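The Spare Room Problem

My mother-in-law's visit in February was announced on a Tuesday-night sort of phone call, the kind where you say "how lovely" and start mentally moving boxes. 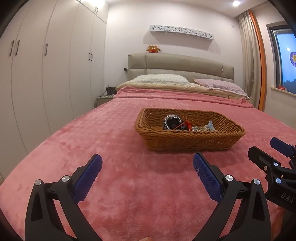

Our spare room is where hobbies go to rest. I own 64 skeins of yarn and have finished 2 scarves, one of them by a generous definition. My friend Kirsten Brynjólfsdóttir, who knits entire sweaters during movies, told me to give half of it away. I gave her three skeins and felt robbed for a week.

Then there's the bread machine, still good, used twice. It's on the closet shelf now, behind the tent.

The train from Nedgate gets in at four. I've bought new pillows and hidden the rest of the yarn under the stairs - she never looks there, or she's too polite to mention it.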